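Drasham refill jars to be sold by tare weight from January

Published 2019-06-26

Shops in Drasham that sell ground spices, salt and dried herbs loose will move to a single system for refilling customers' own jars in January, following a trial at three premises in the town. Under the new arrangement the empty weight of each jar will be recorded once, on a label fixed to the base, and deducted at the till every time the jar is filled.

The trial was run by Mousavi, the dry goods shop on the corner of the market square, with two smaller grocers and the wholesaler Buvholm, which supplies all three. During the trial the shops handled 3,435 refills. The results were published this week in a short report, copies of which can be had at the shop counters.

At present each shop deals with customers' containers in its own way. One weighs the empty jar on every visit. Another fills a paper bag on the scale and leaves the customer to pour it into the jar at home. The third sells loose goods only in its own pots, which carry a deposit. The report describes all of these as workable for flour and pulses, where a few grams either way make little difference to the price, and poor for spices, where the quantity bought is small and the price per gram is high.

The main source of error was the lid. A jar weighed empty at one visit might be brought back with a different lid at the next, and a metal lid and a plastic lid for the same neck can differ by more than the weight of the spice being bought. Labels used in the trial therefore gave the weight of the glass alone. Lids are taken off before the jar goes on the scale and put back afterwards.

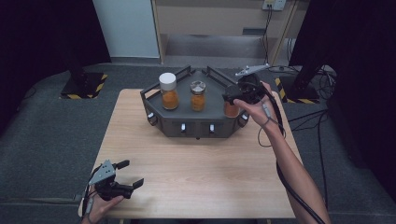
A second source of error was residue. Fine powders cling to the inside of the glass, and a customer topping up a part-used jar would in some cases have paid twice for what was left at the bottom. The shops dealt with this by taking two readings for a top-up, one before filling and one after, and charging the difference. The base label is then used only as a check. If the first reading is lower than the figure on the label, the label is wrong or belongs to another jar, and the assistant weighs the jar again empty.

Scales were set to display in steps of one gram. The report notes that this is coarse for saffron and a few other goods, which will stay in sealed packets behind the counter. For the rest, a minimum fill applies, printed on the front of each bin. Goods sold below the minimum are priced as though the minimum had been bought, and this will be shown on the receipt as a separate line.

Jars will be accepted if they are clear glass, have a neck wide enough for the shop funnel and show no chips at the rim. Coloured glass was refused in the trial on the grounds that the assistant could not see whether it was clean, and the rule stands. Clip-top jars are allowed, but the wire and the rubber seal cannot easily be removed and so are included in the recorded weight. Their labels will be marked with a letter C.

Plastic tubs will not be taken for spices. Several brought in during the trial had held another spice and kept the smell after washing, and in the case of clove and cumin the smell was passed on to the new contents within days. The report makes no finding on whether this would apply to every plastic.

Labels gave some trouble in the early weeks. The first type was paper with a washable adhesive, and came away in the dishwasher. A polyester label was substituted part-way through, and the report recommends it for general use, with the weight printed by heat transfer and the shop's initial in the corner. A label costs the customer nothing at first issue. Replacements are charged at 12 pence, and a jar labelled at one shop will be accepted at the other two without being weighed again.

That last point depended on the three scales agreeing with one another. They were compared against a 100 gram test weight kept at Mousavi and carried round to the other shops. The comparison will be repeated at intervals under the new system, with the reading entered in a book beside each scale. A scale that is out by more than one division will be taken out of service until it has been adjusted. The test weight itself has been sent to a laboratory in Uston to be verified before January.

Storage of the loose stock was looked at separately. Ground spice in an open bin loses aroma faster than the same spice in a closed jar, and staff at two of the shops had noticed that the paprika and mild chilli bins nearest the window faded on the side facing the light. Bins will now be moved to inside walls and filled to a marked line, with the balance of each sack held closed in the stockroom. Buvholm has agreed to supply ground spices in smaller sacks at the same price per kilogram, which should allow a bin to be emptied and wiped out before it is filled again. Under the old practice new stock was often tipped on top of old.

Relative humidity in the stockrooms is to be held below 60 per cent. Above that level the finer powders began to cake, and garlic and onion granules did so first. Caked stock is still fit to eat, but it will not run through a funnel, and assistants were breaking it up with a spoon at the counter. One shop has fitted a small dehumidifier. The other two have moved their spice sacks off the floor and away from outside doors, and will take readings through the autumn before deciding whether anything further is needed.

Allergen information is unchanged. Each bin carries a card listing the contents and any statement made by the supplier about traces of mustard, celery, sesame or nuts. Customers who refill a jar will be given a second small label with the name of the product, the date of filling and the best-before date of the sack. The trial report found that most people stuck this to the lid, which causes difficulty where lids are swapped between jars at home, and the shops will ask for it to be placed on the glass.

Each product has its own scoop, tied to the bin. Funnels are steel and are changed after every fill, with used ones going into a tray for washing. An earlier plan to wipe the funnel between customers was dropped after turmeric was found in a jar of ground ginger.

Waiting times were the most common complaint in the trial. A first visit, with labelling, took much longer than a refill, and queues formed when several new customers arrived together. From January new jars can be left at any of the three shops to be weighed and labelled out of busy hours and collected later. Customers bringing more than a few jars will be asked to use this service in any case.
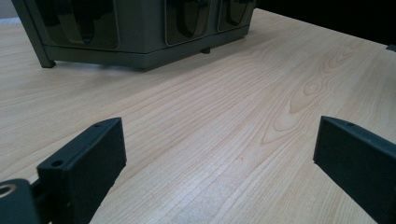 Teodor Wysocka, in a comment left under the report on the Mousavi website, asks why the weight of the glass could not be left to the customer, with a set of kitchen scales and a marker pen. Most home scales now read to the gram, the comment says, and a wrong figure would be caught by the check on the shop scale. Wysocka adds that the ban on coloured glass rules out the brown jars many households keep for exactly these goods, and suggests that a torch at the counter would settle whether one was clean.

The shops have replied to the first point. A price charged by weight has to rest on a reading taken on the trade scale, they say, and a figure written on at home could be used only as a reminder. The reply does not deal with brown glass, although a member of staff at Mousavi said by telephone that the rule would be looked at again once the system was running.

Deposits on the pots already in circulation at the third shop will be repaid in full on return, with or without a receipt. The pots may also be kept and labelled in the same way as any other jar, in which case the deposit is taken off the first refill. They have white plastic lids and fit the standard funnel.

Prices of the goods themselves will be set by each shop as before. Cards on the bins will show the price for 100 grams in all cases, replacing the present mixture of units.

Jars can be handed in for labelling at any of the three counters during normal opening hours from the first working day of January. They should be washed, fully dry and brought without their contents.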